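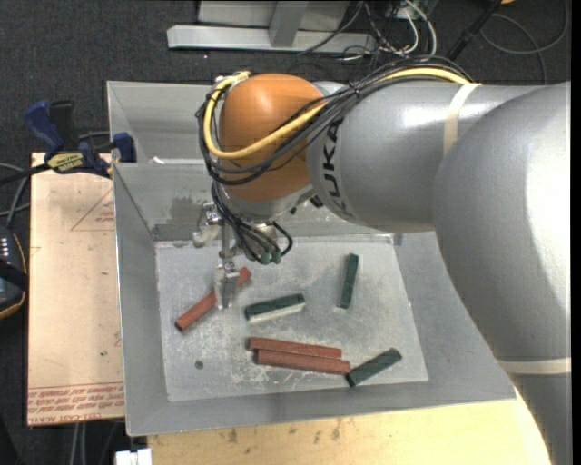
Six blocks in a gray metal bin: three red, three dark green.

Reviews > Foraging gear > Berry pickers and rakes

Cliveck Berry Rake, one season in: do you need one?

14 comments | 27 shares

I've picked wild blueberries, huckleberries and the odd bucket of lingonberries by hand for most of my life, so I came to the Cliveck rake with my arms folded. The box promises "up to five times faster." Faster than whom, it doesn't say.

It's a scoop with a row of steel tines along the front lip, a plastic body and a handle on top. You push the tines up through the bush, tilt back, and the berries roll into the scoop. So do leaves, twigs, green berries and a fair number of spiders.

I took it out in July on low bush blueberries up behind Fernulgate, where the plants are knee high and loaded in a good year. On that kind of patch it does work. I filled a two-quart pail in 27 minutes, which by hand would have taken me over an hour. Then I went home and spent most of the time I'd saved picking out leaves at the kitchen sink. The box has nothing to say about the sink.

Huckleberries were worse. Ours grow singly, spread out along the stem, and the rake mostly combs leaves. I gave up after one pail and went back to fingers. If huckleberries are your main crop, save your money.

The tines are well made, I'll give them that. None bent, even after I ran them into a buried root. The handle is another matter. It's held on by two small screws, and one backed out by the middle of August and is now somewhere on a hillside. A drop of thread glue on the other has held since. You shouldn't have to do that to a new tool.

There's also the question of what it does to the bushes. Cliveck says the rounded tips are "plant friendly." I saw plenty of torn leaves and a few snapped twig ends, more when I was hurrying. Going slowly and lifting straight up helped a lot. Some public land doesn't allow rakes at all, so check the rules before you pack one.

The store page shows 1,479 ratings, most of them five stars. I read about 164 and a good share were written the week the thing arrived, which tells you how nicely it ships.

I also borrowed the older Fledano, with wooden sides and wider gaps. It's heavier and lets more small berries through, but it brings home less trash and the handle is one piece. Given the choice I'd take the Fledano for blueberries — and I'd still leave both in the truck for everything else.

Cliveck Berry Rake: 3 out of 5. Fine for dense, low patches. Buy thread glue.

Related
Papadopoulos folding fruit picker: second look
Telling huckleberries from blueberries
Drying wild berries without a dehydrator
Pails, baskets and what leaks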